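Hand-held gripper data vs teleop: cup task result

drenix_lab
Trained one policy on demos from the hand-held grippers and one on teleop, with the same network and the same number of demos. On the cup task the hand-held set gave 78 per cent success, teleop 75. Collection took 2 afternoons against 9. Head view during a demo, right jaws on the cup: 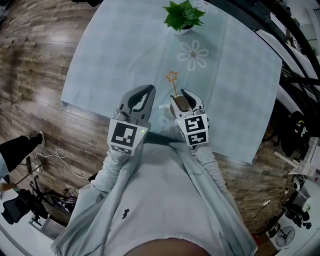 Photo: Jucélia Brandão / Vieira

The pose of each gripper comes from the marker blocks near the base. Frames where a block is lost are dropped before training.

muna_k
78 against 75 is noise unless you ran a lot of trials. How many seeds?

drenix_lab
One seed each. I accept the gap means little. The claim is parity at lower collection cost.

wodance
Then the title should say parity. I also doubt the tracking once the wrist turns. Ours drifted badly whenever a marker was seen edge-on – the policy learned the drift.

muna_k
Agree on the drift, less so on the title. He says "result", and it is one.

drenix_lab
Pose error by wrist angle is being plotted now. Will post it with two more seeds in September.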